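12 Mar 2019

Rain gauge read first thing, 17 mm. Top track soft but passable with the quad. Moved the hens' electric netting two posts east and tested the line at the far end – adequate.

Ewes scanned by Stesanow: 122 in lamb, 2 empty. The empties are marked blue and will go in July if the price holds. Feed order put in with Qureshi, 600 kg of ewe nuts, to be tipped at the lower shed. The old dog would not cross the new cattle grid and had to be walked round by the gate.

Pump at the spring cut out again in the afternoon. Cleaned the float switch and reset it. Flakus quoted for a replacement, Busison have not replied.

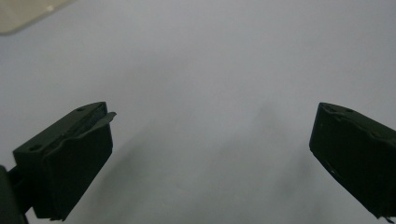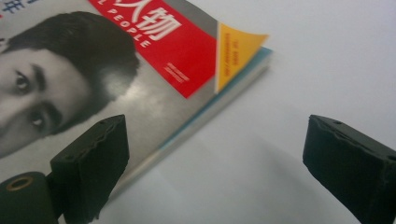 The magazine cover has a black-and-white portrait on it.

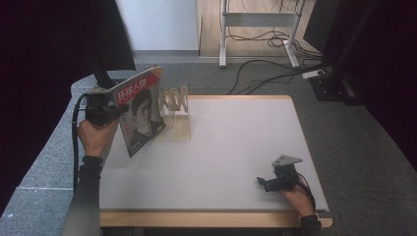 Tomorrow

Check the float switch before feeding. Worm the two tups. Grease the trailer hitch.

3 comments
Share 5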